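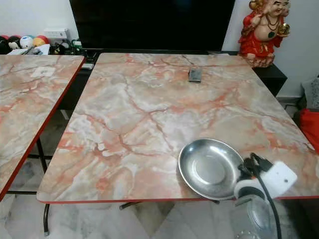

Fekura clinic notices: read me first

Print this page | E-mail to a friend

Hello! I'm Gwion Gronow and I keep this little set of public health notices (flu jabs, measles alerts, travel advice, that sort of thing) from the Somville clinics. There are 1802 notices in the main file and 378 in the Doãn one, which Thulani Msimang typed up from paper, bless him.

Each row has a title, the clinic, the month and the full text. Dates before May are patchy, sorry! I took out patients' names and phone numbers, but if you spot one I missed, shout and I'll fix it.

Two known problems:
- row 781 is in there twice
- Putow spellings vary, so search loosely

Please don't use any of it as medical advice, it's old news. Yuto Sakai answers questions on Tuesday mornings.

We use cookies to remember your settings. OK

Contact | © Fekura | Back to top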